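About Pulcombe Snack Supply

Pulcombe Snack Supply fills the break rooms of Ditotville and Medina, two towns that agree on very little except that 3 p.m. is too long after lunch. We started with 4 accounts and a van whose heater only worked in July. The van has since retired. The accounts are still with us, and one of them still owes us a key.

Today we deliver to 876 shelves, racks and kitchen drawers, mostly in offices, plus a bowling alley and a funeral home with excellent taste in pretzels. Chips and puffs go out first on every route. Granola bars go out last and, as a rule, come back. 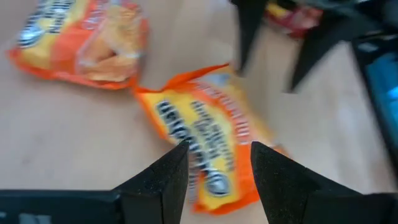
How often do you restock?

Every 12 days for most accounts, and weekly for anyone with a night shift. If you run out sooner, call before 10 a.m. and we'll add you to the next van.

Our warehouse is on the Medina side of the bridge, behind the tile store. It holds 600 cases when stacked properly and a few more when it isn't. Orders are packed in the evening and leave before the bridge traffic gets ideas.

We also run Isia, our online ordering page. It remembers what you bought last time and suggests it again – a modest talent, but customers seem to like it. Paper order forms are still accepted, including the ones with coffee on them.

New accounts open year-round, except in September, when every school in the county calls us at once.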